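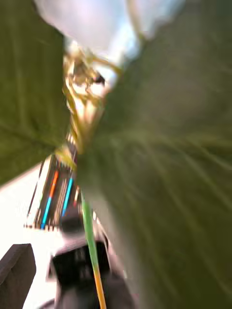
# Unit 4: Foliage and Focal Flowers in Artificial Arrangements

Interior Display, evening section. Instructor: Evanthia Kalogeropoulos. Bring this handout and your own cutters to the bench session.

## 4.1 Terms

**Focal flower.** The bloom the eye reaches first. In a small arrangement there is one. It is usually the palest or the largest piece.

**Collar.** The leaves set directly around the focal flower. A collar hides the mechanics and gives the bloom a dark edge to be read against.

**Gap.** The opening left between two neighboring collar leaves. A V-shaped gap directs the eye down toward the stem. A closed collar does the opposite and makes the flower look as if it is resting on a plate.

**Mechanics.** Wire, tape, foam, pins and anything else that holds the arrangement together.

## 4.2 Leaf selection

Large leaves are graded on three points: vein pattern, surface, and margin.

*Vein pattern.* Veins that fan out from a single point read clearly from across a room. Parallel striations are quieter and are better placed at the back. When two leaf types are mixed, put the fanned one on the side that faces the door.

*Surface.* A deep olive green hides dust and joins. Bright green shows both. Printed fabric leaves vary between batches, so open the whole pack and sort it before cutting anything. The Fluvunero leaves in the supply cabinet come 30 to a pack, and the shade drifts noticeably from one pack to the next. Do not mix packs within one piece.

*Margin.* Check for loose threads. Trim along the edge with the blades nearly flat. Do not singe fabric leaves in this room; the smoke detector is directly over bench 2.

## 4.3 Pale flowers

White is rarely a plain white. Most stock tends toward cream, lavender or light blue, and the tint only becomes obvious next to a second white. Compare under the window and again under the ceiling lights before committing.

Cool whites sit well against olive. Cream against olive can look dirty, particularly in the evening. If cream is all you have, use a grayer leaf.

Petals are opened from the outside in, with the thumb supporting the back. Stop when the center is visible. An overworked petal will not return to its molded curve without steam.

## 4.4 Yellow and gold accents

Gold wire, twisted stems and long yellow stamens all do the same job: they carry a line from the bloom down into the foliage. Run the line diagonally. A vertical line looks like a support, and a horizontal one cuts the arrangement in half.

Loops should vary in size. Marjatta Lehtinen's method, used in the January workshop, is to wind the wire over two pencils of different thickness, slide it off, and pull the ends until the loops overlap. Finish by tucking the lower end behind the base of a leaf. Exposed wire ends are marked down.

Use 13 inches of wire for a single bloom. Longer pieces tangle in the collar and flatten the petals when you pull them free.

## 4.5 Bench exercise

1. Select one pale bloom and two large leaves.
2. Wire each leaf along the back of the midrib, stopping short of the tip.
3. Set the bloom. Set the larger leaf to the right of it, then the second leaf to the left and slightly higher.
4. Adjust until the gap is narrow at the bottom and open at the top.
5. Add the gold line.
6. View from above, from the side, and from table height. Correct anything that shows.

Step 6 is the one most often skipped. Seated guests see an arrangement from low down — the undersides of the leaves matter as much as the tops.

## 4.6 Notes from the last section

- Walter Cusi's group set the collar before the bloom and had to take it out again. Follow the order given.
- Deisy Salazar asked whether floral tape can replace wire on the midrib. It cannot; it holds the leaf to a stem but gives no shape.
- Echeverri cutters stick if tape residue is left on the blades. Wipe them with alcohol before returning them to the drawer.

Reading for Unit 5: packet pages on container height and base weight.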